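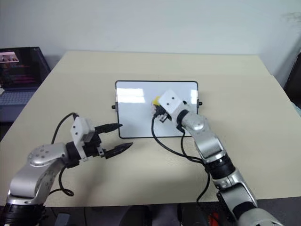 Opérateurs et opératrices de téléopération (h/f) — collecte de démonstrations à deux bras

Floltach recrute pour son atelier de Prarmont. Les personnes retenues piloteront à distance deux bras robotisés afin d'enregistrer des gestes de table, qui serviront ensuite à entraîner le modèle de commande du projet Votero.

Le travail

Vous êtes assis au poste de pilotage et vous guidez les deux bras avec une paire de poignées. Chaque démonstration dure de 40 secondes à deux minutes. Pour la série en cours, l'exercice porte sur le petit tableau blanc : un bras tient le marqueur, l'autre reste disponible pour stabiliser la planche. Les séries suivantes porteront sur le pliage de tissu, le rangement de couverts et l'ouverture de boîtes.

Après chaque essai, vous indiquez dans le logiciel s'il est à garder, à refaire ou à écarter. Un essai raté se note comme tel, il n'est pas pénalisé. Nous visons plus de 2 000 démonstrations retenues d'ici à la fin d'avril, dont 300 pour le tableau.

Profil

Aucun diplôme n'est exigé. Il faut une bonne coordination des deux mains, de la patience pour les gestes répétés et un français ou un anglais suffisant pour lire les consignes. Les gauchers sont les bienvenus — nous en manquons. Une expérience en couture, en dentisterie, en modélisme ou en jeu vidéo est utile. Signalez-nous toute douleur au poignet ou à l'épaule avant l'essai.

Conditions

Contrat à durée déterminée de trois mois, renouvelable une fois. Demi-journées de quatre heures, le matin à partir de 8 h 30 ou l'après-midi à partir de 13 h 30. Pause de dix minutes toutes les heures, comptée comme temps de travail. La formation est payée et dure deux demi-journées, sous la conduite d'Orvokki Tuominen.

Les mouvements des bras et les images des caméras du poste sont enregistrés. Votre nom n'est pas joint aux données ; un numéro d'opérateur le remplace.

Candidature

Envoyez un CV d'une page et vos créneaux possibles à Silvia Vondráček, au service du recrutement, avec la référence Votero 87. Une lettre n'est pas nécessaire. Les candidats présélectionnés passent un essai pratique de 40 minutes à l'atelier, avec Zaid Haddad. Réponse sous une semaine après l'essai.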